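4.2 Case geometry and access to the contents

The survey described in Section 3 treated the pencil case as a single category. This was adequate for estimating how many instruments a student carries, but it hides differences in how those instruments are held and reached. In this section the cases are divided by the position of the opening, and the three resulting groups are compared with respect to packing, selection and return of the contents.

We use the term end-loading for cases whose opening lies across a short side, so that instruments go in lengthwise and only their tips or caps are exposed. Top-loading cases open along a long side. Flat cases open on three sides and fold out like a book, usually with elastic loops. A case with two compartments was assigned to the group of the compartment in everyday use. Tins and rigid boxes were recorded but are left out of the comparison, as their walls do not move and the questions raised here do not arise for them in the same form.

The Markdale sample contains 2152 cases, of which 2000 could be assigned to one of the three groups from the inventory sheet alone. The remainder were set aside. Most of these sheets lacked an entry for the opening; a smaller number described a bag or pouch made for another purpose, such as a cosmetics bag, and were excluded to keep the material comparable. Assignment was made by one coder and checked by a second. Disagreements mainly concerned cases with a zipper that runs along the long side and continues partway down the ends. These were coded as top-loading if the long portion could be opened independently.

Top-loading fabric cases are the main concern of what follows. Their behavior depends on two edges that are not fixed to anything rigid. When the case is full, the contents press the walls apart and the rim takes the outline of the bundle. When it is nearly empty, the walls fall together and the rim closes to a slit, which has to be held open with one hand while the other selects. The same case can therefore count as easy or difficult to use depending on how much it holds. We refer to the width of the opening at its middle, with the case resting on a table and no hand on it, as the resting gape.

Resting gape was not recorded in the first round of visits. It was added to the sheet in January, after the pilot at Grernley showed that students described the same model in contradictory terms. The later measurements were made with a ruler laid across the rim. Cases that had tipped over were measured as found and marked separately.

A second property is the slant of the contents. Instruments in a top-loading case seldom lie parallel to its base. Those shorter than the interior slide toward one end, while longer ones come to rest against the opposite wall with one end raised. Once the first few have settled at an angle, the others tend to follow, and the bundle leans as a whole. In the case shown in Figure 4, which is made of light blue fabric with a darker teal interior, the rim curves around pencils and pens that lie slanted inside the opening. Colors remain distinguishable in this arrangement: a bright green pen near the center and an orange-brown pencil toward the left can be told apart from above. The dark writing implements close to the right end illustrate the less favorable situation, in which instruments of similar color are stored together and have to be identified by shape or by trial.

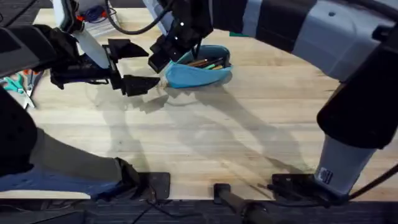
Quiambao objected, in written comments on an earlier version of this section, that slant should not be listed as a defect of the case. In her view a leaning bundle is easier to pick from than a level one, because each raised end offers something to grip, and students who straighten the contents before class are making the next selection slower. She also suggested that the preference for a level arrangement belongs to adults, who judge the case when it is closed and put away.

We accept the first part of this argument. The wording of the original sheet ("contents in disorder") ran together two conditions that should have been kept apart: a bundle that leans in one direction, and a bundle in which instruments cross. Only the second impedes removal. When two pencils cross below the rim, lifting one of them displaces the other, and the clip of a pen may catch on the wall or on its neighbor. The sheet was changed accordingly, and the entries from Grernley were recoded where the observer's remarks allowed it. The second part, on adult preference, cannot be tested with our data. Teachers were asked about storage of the cases in desks and bags but gave no opinion on the contents.

Crossing was associated with mixed lengths. Cases holding a ruler, a pair of scissors or a compass alongside ordinary pencils showed it more often than cases with writing instruments only. Short pencils had a similar effect, as they drop beneath the longer ones and act as a support on which the upper layer rocks. Observers reported that students seldom retrieved these short pencils during a lesson and borrowed one from a neighbor if no longer pencil was at hand. Removing everything under half the length of the interior would be a simple measure, although it conflicts with the wish of many students to use a pencil to its end.

Capacity as stated by manufacturers gives little guidance here. The label of the Plinon case, the model most often found at Markdale, refers to the number of standard pencils that fit with the zipper closed. Filled to that number, the case closes, but no finger can be placed between the pencils and the wall, and the first one has to be pulled out by its end. We found 13 instruments to be a comfortable content for this model. Beyond this, students began to tip the case out onto the desk and choose from the heap. Tipping out was the single behavior that teachers mentioned as disruptive without being prompted, chiefly on account of noise and of pencils rolling to the floor.

Return of the instruments followed a different pattern from removal. It was quick in top-loading cases of any gape above the width of a hand, and students commonly did it without looking. In end-loading cases return took longer than removal, as the point has to be guided between those already in place. Flat cases with loops were slowest in both directions and were frequently used with the loops empty and the instruments lying loose in the fold, which makes them top-loading cases in practice. We have kept them in the flat group for consistency with Schmieder, whose classification rests on construction and disregards use.

Small fittings were noted where present. Tabs at the end of the zipper line give the fingers a hold while the slider is drawn, and their absence was felt mainly in soft cases, which otherwise travel along the table with the slider. No attempt was made to relate the size or placement of tabs to opening time. The sheets record only whether one was fitted, and at which end; handedness was not recorded, so that a tab on the left cannot be judged convenient or otherwise for a given student.

The values for resting gape, split by group and by number of instruments held, are given in Table 3. Cells with fewer than 3 cases have been left blank.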